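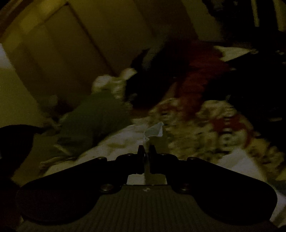

Where do you start with a bed buried in clothes?

Start with whatever is on top, and keep the sheets for last.

My friend Juwita Jugah swears by sorting on the floor, but I like staying up at bed height (my knees are 850 years old!). I pull out the knits first, like the chunky red one, and fold them before they stretch. The monkey print stays out where I can grab it, and greens go in their own pile. 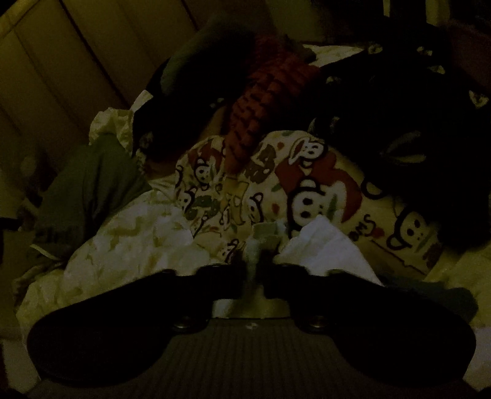

Now for the bedding

Give yourself 7 minutes, put on some music and shake everything out toward the window. I always find a sock in there, sometimes two!

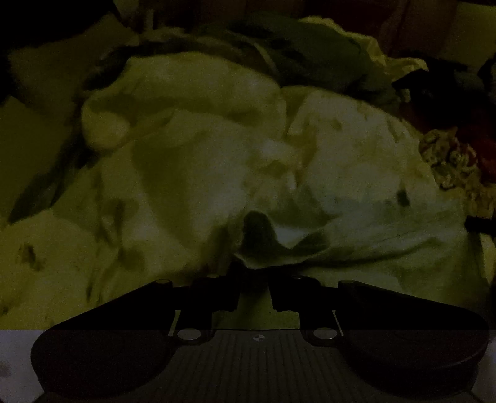
Pale bedding in a heap, still waiting its turn.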